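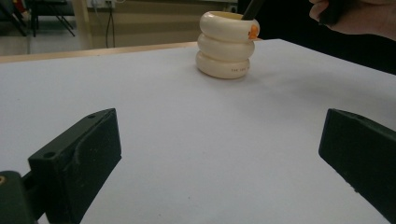 Vehicle Technician (full time), Altport

Greltico runs a servicing and repair workshop on the Altport ring road. We have a vacancy for a qualified technician, starting in March.

Most of the work is routine servicing on cars and light vans: oil and filter changes, brakes, tyres, cooling systems, batteries and pre-MOT checks. We also look after 53 vans for local firms under contract, and these are booked in overnight when needed. You would work one late shift a week, finishing at 9pm.

What you will do
Carry out services to the maker's schedule and complete the job sheet for each vehicle
Find and repair faults in brakes, steering, suspension and engine cooling
Road test vehicles after repair
Tell the service desk about any extra work before it is started
Keep your bay and the shared lifts clean

What we need from you
Level 3 in light vehicle maintenance and repair, or the equivalent
At least 3 years in a workshop since qualifying
A full driving licence with no more than six points
Your own hand tools. Diagnostic equipment and specialist tools are supplied

An MOT tester's licence is useful but you can apply without one. We pay for the course after your probation.

Hours and pay
42 hours a week, Monday to Friday, with one Saturday morning in four. Pay depends on experience and is discussed at interview. There is a tool allowance of £400 a year, paid with the first wage after probation. Overalls are provided and laundered. Parking is free.

How to apply
Send a CV and a short covering letter to Sieglinde Ehlers in the office, quoting reference 182. Questions about the job itself should go to the workshop manager, Jannik Rathjen, who is best reached by phone before 10am.

Closing date: Fri 1 December. Interviews include a practical test in the workshop lasting one hour, so please bring safety boots.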